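Vurnodura Album Interleaving Sheets, Unbuffered, Pack of 100

Vurnodura sheets separate facing pages in family photograph albums, scrapbooks and bound genealogical papers. The stock is thin, smooth and free of acid and lignin. It contains no alkaline reserve, so it can be placed against albumen prints, cyanotypes and hand-colored portraits.

Sizes and supply
Carte-de-visite, cabinet and full album page. Packs hold 100 sheets of one size. Full album page sheets ship flat between boards; the two smaller sizes ship in a sleeve. Mixed packs are not available.

Fitting
Cut each sheet 3 mm short of the page on the three open sides. Lay it into the gutter without adhesive. In albums with tight spines, interleave every second opening first and check that the cover still closes without force — added thickness at the spine is the usual cause of split joints. If the cover lifts, stop there and use the Trarklow four-flap enclosure for loose prints instead.

Labeling
Write names, dates and relationships on the sheet before it goes into the album, in soft pencil only. Visser 9 mm corner tabs may be used to key a sheet to a pedigree chart or family group record. Do not write on a sheet while it rests on a photograph.

Storage
Keep unused sheets in the original wrapper, away from kitchens, garages and exterior walls. Replace any sheet that has yellowed or picked up dust.

Ordering
Sold by Vaviton. Orders of 5 packs or more ship in one carton. The cabinet size is back in stock from July. Questions on sizing for older albums go to Parviz Karimi at the order desk; include the page height, page width and number of leaves.
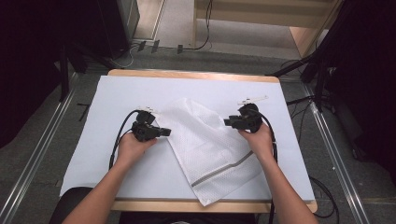
Family papers are often stored with christening gowns, table linen and other household cloth, and Vurnodura sheets are not sized for these. Textiles need a clear table and a clean cover sheet larger than the piece. A white mesh-patterned cloth laid at an angle on a white sheet can still run past the near side of a wooden table, so measure the longest diagonal before choosing a cover — see the Trarklow textile range for widths.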